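My grandfather kept a hand-cranked magneto on a shelf in his garage in Dollton, and when I was a kid he used to let me turn it while he held the leads. He thought this was very funny. It gave a real bite if you got the crank going fast enough. I have it now, and in December I finally took it apart.

I'd been meaning to write something on how magnetos and dynamos differ, because I get mail about it whenever I post one of these old machines. Both make current by moving a magnet and a coil past each other. A magneto uses permanent magnets, so it needs nothing to get started. A dynamo uses electromagnets for its field, and it feeds those from its own output. That sounds like it shouldn't work, since there's no output until there's a field. What gets it going is the little bit of magnetism left in the iron from the last time it ran. The weak field makes a weak current, the current strengthens the field, and in a few seconds the voltage climbs to where it should be.

If a dynamo sits for years it can lose that leftover magnetism, and then you can spin it all day and get nothing. The fix is to connect a battery across the field winding for a moment. People call this flashing the field. You have to get the polarity right or the machine will come up backward.

The one from the garage has five horseshoe magnets side by side over a single armature. The plate on the end says Kratochvíl and has a serial number that I can't fully read, ending in 252. I wrote to Lenka Šimko, who has collected telephone and mining equipment for a long time, and she thinks it was built as a ringer for a mine telephone line. That fits with what it puts out. At a comfortable cranking speed I measured 90 volts AC with no load. It drops a lot as soon as you ask it to do any work, but bells don't need much. 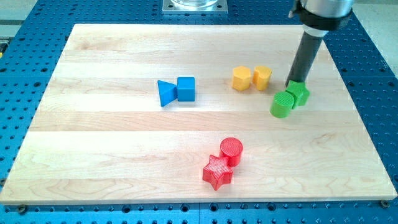
*Colored blocks in pairs on a maple board.*

The armature was the part I was worried about. It's an H-shaped piece of iron wound with very fine wire, and the insulation on wire that old is often silk or cotton. If it has gone brittle you can ruin it just by handling it. Mine was better than I expected. One end of the winding is grounded to the shaft and the other comes out to an insulated pin, where a flat spring rubs against it. The spring was black with old grease. I cleaned it with alcohol and a cotton swab and left the winding alone.

Before you pull the armature out of a machine like this, put a keeper across the magnets. A keeper is just a bar of soft iron that bridges the poles and gives the magnetic field an easy path. Old steel magnets are much weaker than modern ones and they lose strength if you leave them open. I used two pieces of flat bar from the scrap bin. I have read people who say it makes no difference over an afternoon, and they may be right, but the bar cost me nothing.

The gears were dry. The big one is brass with a few worn teeth, and the small one on the armature shaft is steel and looks almost new. I put a little light grease on them and a drop of oil in each bearing cup. The oil I use is Troveck clock oil, which is probably too thin for this, so I'll check it again in the spring.

Putting it back together took most of Sunday. The end plates only line up one way, and the screws holding the magnets are not all the same length. I knew that when I took them out, and I still mixed them up. One long screw in the wrong hole was touching the armature, and the crank made a scraping noise once per turn until I found it.

It runs more smoothly now, and the output is up a bit. I didn't write down a proper before figure, so I can't say how much. I tested it on an old polarized bell from the same garage shelf and it rang loud enough to bring my wife downstairs.

A few people asked after the last post whether one of these can charge a phone. No. It makes AC at a high voltage and very little current, and the voltage changes with every turn of the crank. You could put a transformer and a rectifier and a regulator after it, but you'd be cranking for a long time to get anywhere. A bicycle hub dynamo is a much better starting point, and despite the name most of those are really magnetos too.

The next one on the bench is a Skuvus lighting dynamo, rated for 19 amps, with a badly grooved commutator. I need to find someone with a lathe big enough to turn it – mine won't swing it by a good inch. If you live near Dollton and have one, send me a note.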